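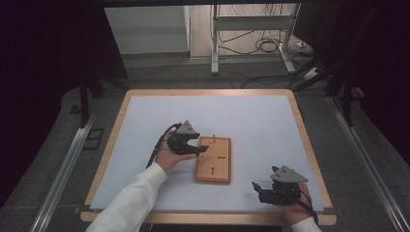

Wooden block on a worktable at the Korletey center.

The seal and whale response center at Korletey opened its doors to visitors on 11/10/25, the first time since the new pools were finished in July. I took the early tour, led by Agnes Tveit, who runs the stranding desk.

We started in the call room. The desk took 391 calls last year, and 142 of them ended with someone driving out to a beach. Most of the rest were healthy seal pups resting on sand while the mother fed offshore. Tveit said callers are asked to stay 300 feet back, keep dogs on a leash and leave the animal out of the water. People still try to push pups back in, and she gets those calls too.
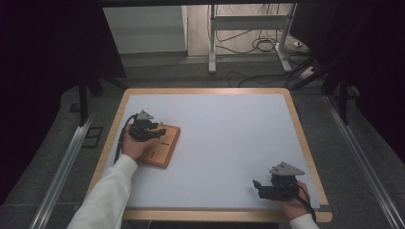
The pools

Four gray seals were in care during our visit. Two came from Morncombe with net cuts around the neck. A third had lungworm and was being kept apart behind a screen. The fourth was eating whole herring and is due for release once it gains another few pounds. Josphat Mwaipopo handles the feeding and weighs each seal before its morning meal. Visitors watch from a walkway and are asked to keep their voices down.

The water is pumped in from the bay and filtered twice. The filter house was loud and we didn't stay long.
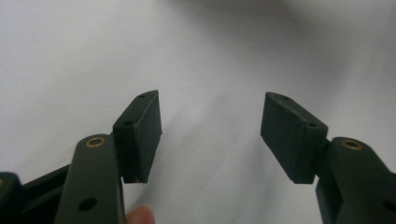
Green gripper fingers, with a white surface behind.

After lunch Kamlesh Prajapati gave a talk on large whales. He covered the fin whale that grounded on the Cestovard bar, which was nearly 60 feet long. The crew kept its back wet for two tides, but it died before the third.

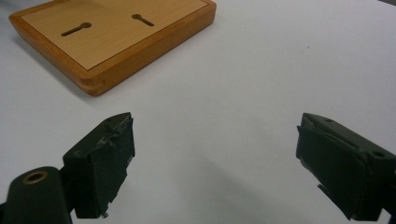

He was blunt about the choices in a case like that. A whale that size can't be lifted, and its own weight damages the muscles and organs. Someone asked about towing. Prajapati said pulling by the tail can injure the spine, so his crew won't do it.

Parking is tight and the path to the pools is gravel. Bring a jacket.

Report by Esi Ackah | Contact the editor | © Braradis Coast News | Back to top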